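ブレーロ、靴の箱詰め工程でグリッパー2機種を比較　指先の形状で差

物流機器の開発を手がけるBrelo(ブレーロ)は12月、靴の箱詰めと検品を想定したロボットハンドの比較試験の途中経過を公表した。対象は、Plirkotix(プリルコティクス)製の平行2指グリッパーと、Valente(ヴァレンテ)製の柔軟指グリッパーの2機種。どちらも同じアームと同じ制御装置に取り付け、布製の靴を箱から出し入れする作業を繰り返した。試験は同社の開発棟で続いており、年度内に採用機種を決める予定という。

靴は倉庫の自動化で扱いにくい品目のひとつとされてきた。箱に入った状態なら外形がそろっているため吸着パッドで運べるが、ふたを開けて中身を確かめる返品検品の工程になると事情が変わる。布の甲は持つ位置によって折れ曲がり、ひもやストラップは毎回違う向きに寝ている。左右が重なって入っていることも多く、片方だけをつかんだつもりで両方を持ち上げてしまう例もある。ブレーロの顧客である通販会社では、この工程を今も手作業で行っている。

試験を担当するベルミロ・シモンイス(Belmiro Simões)氏は、今回の狙いを「カタログの把持力を比べることではなく、箱の中で指がどれだけ自由に動けるかを見ること」と説明する。箱の内側は狭く、指を開いた状態で差し入れると壁に当たりやすい。壁に当たれば箱が動き、箱が動けばカメラで推定した靴の位置もずれる。これまでの社内試験では、失敗の多くがつかむ瞬間より前、指を箱に入れる段階で起きていた。

試験では、作業を「接近」「把持」「持ち上げ」「戻し」の四つに分け、それぞれの段階で成否を記録している。途中で靴が落ちた場合だけでなく、箱が台の上で大きくずれた場合も失敗として扱う。把持の位置は、かかと、履き口の縁、甲のストラップの三か所から選ぶ。どこを持つかは操作者が遠隔操作で決め、動作の記録は後で自動把持の学習に使う。1回の連続試験は12分で、その間はアームの速度設定を変えない。
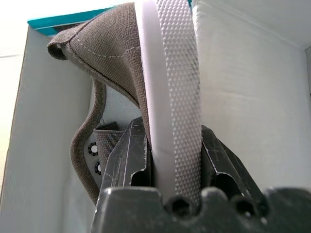 平行2指グリッパーの評価で焦点になったのは、手首カメラから把持点がどこまで見えるかという点だった。箱の外に固定したカメラでは、アームが下りてくると手先と箱の壁が重なり、指が何に触れているのか判断しにくくなる。手首側の視点なら、細かな凹凸模様のある白いストラップが2本の黒い指の間に縦に挟まれ、その左に布靴の履き口と内張りがあるところまで1枚の画面で確認できる。一方で、ストラップの下端はグリッパーの基部の陰に入るため、どれだけ深く挟んだかは画像からは読み取れない。シモンイス氏はこの点を課題に挙げ、カメラの取り付け角を見直した部品を用意して追加の試験を行うとしている。

指の表面の扱いも検討項目になった。平行2指グリッパーの指は面を組み合わせた角張った形で、先端付近の平らな部分で薄いものを挟める。ストラップのような細い部位ではこの形が有利に働き、狙った位置をつかみ直す回数が少なかった。ただし、履き口の縁のように厚みのある部位では接触面が小さくなり、持ち上げる途中で靴が回転することがあった。回転しても落下に至らない例が大半だが、箱に戻す際の向きが変わるため、戻しの段階で手間取る。

柔軟指グリッパーは逆の傾向を示した。指が靴の形に沿ってたわむので、かかとや履き口を持ったときの姿勢は安定していた。布を強く押しつぶさずに済むことから、商品への跡を気にする顧客には向くとみられる。弱点は指の厚みで、箱の壁と靴の間に入れるには余裕が足りず、接近の段階で壁を押す例が目立った。指を細くした改良版をヴァレンテが準備しており、ブレーロは届き次第、同じ手順で試す。

制御装置にはNonder(ノンダー)製の小型機を使った。指の開閉指令と手首カメラの映像に同じ時計で時刻を付けられることが選定の理由で、後から動作を見返すときに、指が閉じ始めた時点と靴が動いた時点を照合できる。従来の構成では映像がわずかに遅れて記録され、把持の瞬間を特定するのに手作業での補正が必要だった。新しい構成ではこの作業がほぼなくなり、1日分の記録の整理にかかる時間はおよそ10分に縮まったという。

操作者の負担についても聞き取りを行った。試験には9人の操作者が交代で参加し、平行2指のほうが「指先の位置を想像しやすい」との声が多かった。柔軟指は力を入れたときの変形が画面上でつかみにくく、慣れるまで閉じすぎる傾向があった。反対に、柔軟指なら多少位置が外れても持てるため気が楽だと答えた操作者もいる。聞き取りの内容は採点には含めず、操作画面の改良に使う。

画面については、すでに変更が一つ決まった。これまでは固定カメラの映像を大きく、手首カメラの映像を隅に小さく表示していたが、箱の中での作業では操作者の多くが小さいほうの映像を見続けていた。次の試験からは二つの大きさを入れ替えられるようにし、指が箱の縁より下に入った時点で手首側を自動的に拡大する設定も加える。切り替えが頻繁に起きると見づらいとの指摘もあり、拡大を解除する高さには余裕を持たせる。

現時点では、どちらの機種を採用するかは決まっていない。シモンイス氏は「ストラップのある靴だけなら平行2指で進められる。ひも靴やスリッポンまで含めると、今の指のままでは足りない」と話す。ブレーロは、平行2指の指先に滑り止めを貼った仕様と、指の交換機構を付けた仕様の二つを候補に加えた。交換機構を使えば品目ごとに指を選べるが、交換のたびにアームを停止位置へ戻す必要があり、処理量への影響を見極める。

消耗の度合いも今後の評価に入る。グリッパーの指は箱の縁や台に触れることがあり、表面に細かな傷が増えていく。傷そのものが把持に影響するかどうかは分かっておらず、同社は使い込んだ指と新品の指で同じ靴をつかみ、滑りやすさに差が出るかを調べる。指の交換時期を稼働時間で決めるか、滑りの発生件数で決めるかも、この結果を見て判断する。

費用面では、本体価格に加えて予備の指と保守の条件を比較する。平行2指の指は板状の部品を単体で交換でき、現場の担当者でも作業できる。柔軟指は左右一組での交換となり、取り付け後に開閉幅の再調整が要る。ブレーロは両社に対し、年間の保守を含めた見積もりを求めている。

次の試験では、箱の置き方も変える。これまでは箱を台に固定せず、毎回同じ向きに置いていたが、返品の現場では向きがそろわない。箱を斜めに置いた場合や、ふたが半分かぶさった場合を加え、包装紙が残ったままの条件も試す予定だ。靴の種類はひも靴、サンダル、子ども用の小さなサイズへと順に広げる。結果は採用機種の発表に合わせて顧客向けの説明会で示し、手首カメラの取り付け部品については図面の提供も検討している。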